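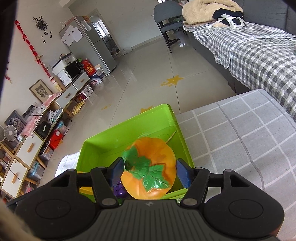

Toy pumpkin and grapes with the green storage bin.

Gundthorpe Schools Robotics Club
Progress report to the Visada fund, autumn term to December

The club met twice a week through the term, with one week lost to a heating fault at the school. We have 19 members in two age groups. The older group is building for the regional league and the younger group is working through the line-following course.

Outreach took up more of the term than planned. We ran a stall at the Gundthorpe library open day and visited three primary schools. Sign-in sheets show 257 visitors at the library and 95 pupils across the school visits. Two of the schools have asked us back in spring, and we have said yes to one so far.
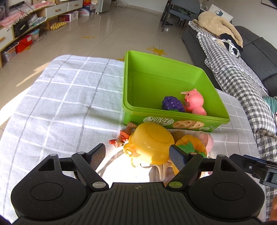 Spending stands at almost 4000 pounds. The largest single item was the drive motors, followed by the league entry fee. Batteries came to 319 pounds, more than we budgeted, as two of the old packs would not hold charge and had to be replaced before the first practice match. We would like to move the unspent travel money across to cover this and ask for your agreement.

Rainer Rothe has taken over the programming sessions from Abdel Rahman, who is now looking after the build. The robot, Alari, drives and turns reliably. The lift still jams at full height and the gearing is being redone. 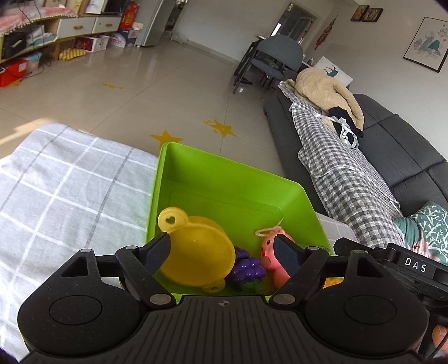

Next term we will finish the lift, enter two practice matches and hold a parents' evening. Receipts are attached separately. The safety checklist you asked for is in draft and will follow by the end of January.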